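Zestenside Notes, 12/13/24

The great shoebox project, or how I finally backed up the family photos

I've been promising my sister a copy of Dad's photos for longer than I care to admit, and a few weeks back I ran out of excuses. She rang on a Sunday to ask if I still had the one of the caravan at Jusside, the wet summer, with the dog in the sink. I said of course I did. Then I spent two hours looking for it, on the old laptop, on the newer laptop, in a folder called "New folder (3)", and in a drawer full of memory sticks that I think came free with things.

I did find it in the end (the dog looks just as cross as I remembered!) but it gave me a proper fright. There was one copy of that picture in the world, as far as I could tell, and it was on a laptop that only starts if you hold the lid at an angle.

So that was my autumn sorted. I started in September with the actual shoeboxes, six of them, which live on top of the wardrobe and had got quite heavy with dust. I scanned the prints on the flatbed at the library, a handful at a time, on the evenings when I was going in anyway to return books. You get quicker. You also get very sentimental and end up reading the backs of all of them, where Mum wrote things like "Haddad wedding, too hot" and left it at that.

I stopped at 1000 prints. There are more, but a lot of them are of hills, and I don't know which hills.

Then came the bit I'd been dreading, which was where to put it all. I'd always thought of a backup as something you did once, like having your tonsils out. You bought a drive, you copied everything over, you put it in a cupboard and felt smug.

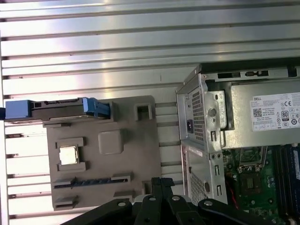 Danica Ďurica wrote in after I mentioned this last time, and she was quite firm with me: a drive in a cupboard is only a backup if you get it out now and then and open some files. Hers sat in a sideboard for years and wouldn't read when she wanted it. She now does hers when the clocks change, so twice a year, and she opens thirty pictures at random, one after another, to make sure they're really there. I thought that was a bit much until I tried it and found a whole folder from the Arnent years that was nothing but grey squares. Thank you, Danica. I've rescanned them.

What I've settled on is dull but I can manage it. One lot stays on the computer, where I can look at it. One lot is on an external drive in the house, in the bureau with the passports. And one lot is on a second drive at my sister's, so that if my house floods or hers burns down, we've still got the dog in the sink. Some of you will tell me to put it all online and have done with it, and I may yet, but our broadband out here goes off when it's windy and I worked out that the upload would take me well past Easter.

The naming took longer than the copying. I'd scanned everything with whatever name the machine gave it, so I had pages and pages of numbers. I've been going through them in the evenings with the radio on, putting the year first, then the place, then whoever's in it. If I don't know the year I guess from the haircuts and put a question mark in the notes. My sister disagrees with most of my guesses, and we've had a very long and enjoyable argument over a yellow raincoat.

One more thing I'd pass on. Label the drives themselves! A strip of masking tape and a biro will do it. I had two that looked exactly the same, and I very nearly wiped the wrong one on a Tuesday night when I should have been in bed. 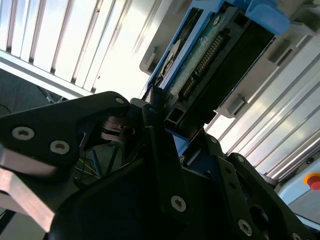 Bring a box in January

A few of you asked if we could do this together, so there'll be a scanning evening in the back room of the library in January, once the decorations are down. Bring one box — one, please, I've seen some of your lofts — and something to save your scans on. I'll bring the masking tape. If you've got an elderly relative who can put names to faces, bring them too, and I'll make sure there's a comfy chair and a decent cup of tea.

The date will go up on the library door as soon as I've got it agreed.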